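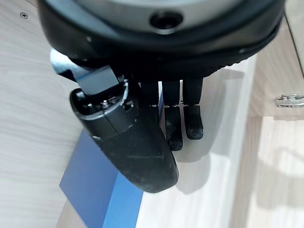 Walter Echeverri wondered whether the Hukiver hands are worth paying extra for when the Dandau kit already comes with a basic gripper. That is my question too. We want a robot to put binders and box files away in low office cabinets. The quote for the hand option has a lead time of 8 weeks. Has anyone used it for filing?

Araba Gbeho

We bought the hand option in June. It handles a binder lying flat on a shelf fine once you tune the grip. Doors took longer to set up - plan on teaching each cabinet separately.

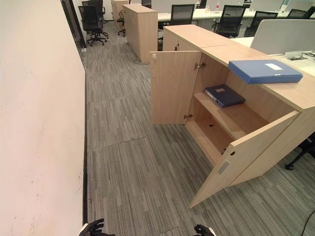 Did you need the paid setup service for the doors, or does the standard license cover that? Isach quoted me for both and the line items are not clear.

Araba Gbeho

Standard license covers it. The service is 2 visits and we only used one. Ask for the door routines in writing. 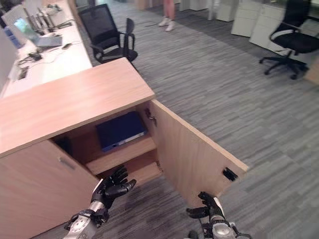
Walter Echeverri

Get the basic gripper first. You can always upgrade. I have not tried the hands myself but 144 pages of manual put me off - the gripper one is much shorter.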